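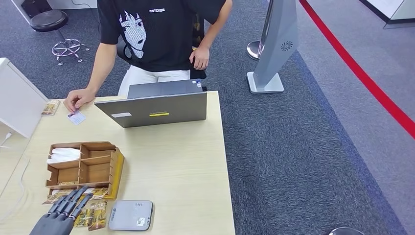 Page last updated: May 2, 2024

Kornano and Jeliseo agree shared membership for independent workspaces

Kornano and Jeliseo have signed an agreement allowing members of either network to book desks and meeting rooms at all 17 sites. The arrangement follows a trial which began in January and was open to 200 members.

More than 736 bookings were made during the trial, most of them for a single day. Members will keep their present contract and monthly fee – no second registration is required.

Kirstin Pringle, Director of Membership at Kornano, said: "Our members travel for work and have asked for a desk at the other end of the journey. We are pleased to be able to offer one."

Meeting rooms may be reserved up to 14 days in advance. Bookings at the Özkan building will open later, once work on the entrance is complete. 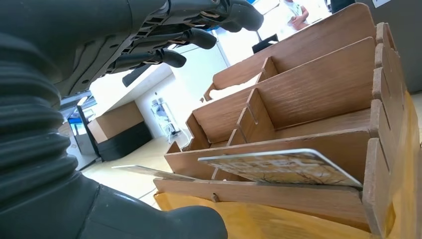 Booking and support

Reservations are made through Draltutent, the booking service already used by Jeliseo. Nevzat Dönmez, Head of Operations at Jeliseo, will oversee the service for both networks. Existing passwords remain valid.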